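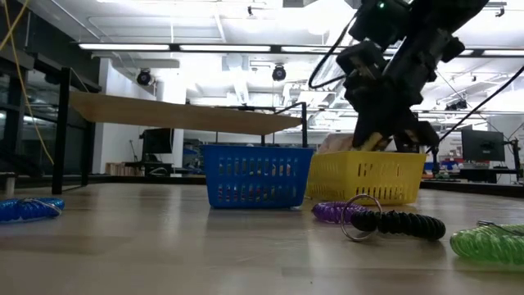
Caderno da oficina, setembro, manhã cedo

Abri o balde de índigo às sete e meia e que alegria, finalmente tem flor! Espuma azul-arroxeada bem no meio, película acobreada à volta, e o líquido por baixo naquele verde-amarelado que andávamos a perseguir desde que mudámos de receita. O cheiro está forte mas limpo, mais terra molhada do que podre. A Viola diz que cheira a estábulo e que isso é elogio.

Cuba Mamo (a grande, de fermentação com farelo e cal): pH 10,5 na fita, temperatura boa. Ontem à noite estava preguiçosa e juntei 500 g de farelo cozido. Mexi devagar, sempre para o mesmo lado, sem fazer bolhas, e tapei com a manta velha. Não mexer mais até à tarde, por favor, mesmo que dê vontade (dá muita).

Cuba pequena (frutose): esgotada. Amostra em algodão saiu cinzenta, quase cor de ardósia. Bonita, até, e guardei um retalho no dossiê, mas não é o que queremos para o lote. Vou tentar recuperá-la com mais frutose e um pouco de cal. Se amanhã continuar azul por baixo, desisto e começo outra.

Provas de hoje, tudo na Mamo, depois do descanso:

Linho cru, 3 imersões de dez minutos, oxidação ao ar entre cada uma. Azul médio, muito vivo ainda molhado. Ao secar perdeu um tom, como sempre.
Algodão mercerizado, mesmas imersões. Mais fundo e mais frio. Duas manchas junto à bainha, culpa minha, o tecido tocou no fundo.
Lã do Segundo, fio 3371, 2 imersões curtas. Um espanto! Pegou tão depressa que tive medo de passar do ponto. Enxaguei logo e dei-lhe banho de vinagre para baixar a alcalinidade, senão fica áspera.

O Segundo Ticona escreveu a perguntar se lavamos a lã com água quente antes. Respondi que morna, sem choque, e de molho a noite inteira. Ele deixa-a só uma hora e queixa-se de que o azul não entra no miolo do fio. Tenho quase a certeza de que é disso, mas gostava de fazer a comparação lado a lado, duas meadas do mesmo novelo.

Sobre a resistência à fricção: o linho larga cor no pano branco, demasiada. O Irfan Pattinasarany, que passou por cá antes do almoço, acha que estamos a enxaguar pouco e a lavar cedo demais. Propõe deixar os tecidos oxidar uma semana pendurados à sombra e só então o sabão neutro. Vou experimentar com metade do lote. A outra metade segue o método antigo para termos com que comparar.

Leite de soja: a Viola quer pincelar o algodão antes de tingir, para os estampados com pasta de arroz. Fizemos uma tira com duas demãos e outra sem nada. A diferença no contorno é enorme, a linha fica nítida como se fosse cortada à tesoura. Quero isto em tudo!

A comprar: cal hidratada, fitas de pH (as da Vivalix eram boas, as novas lêem sempre alto), luvas compridas tamanho S.

Por resolver: o Chiến Phí pediu amostras para Prirnoscombe e ainda não sei se mando as de ontem ou espero pelas de secagem lenta. Perguntar-lhe se tem pressa.

17h40. Voltei a abrir a Mamo. A flor refez-se inteira depois das provas. Tapei outra vez, pH 10,3, juntar uma colher de cal amanhã antes de mexer.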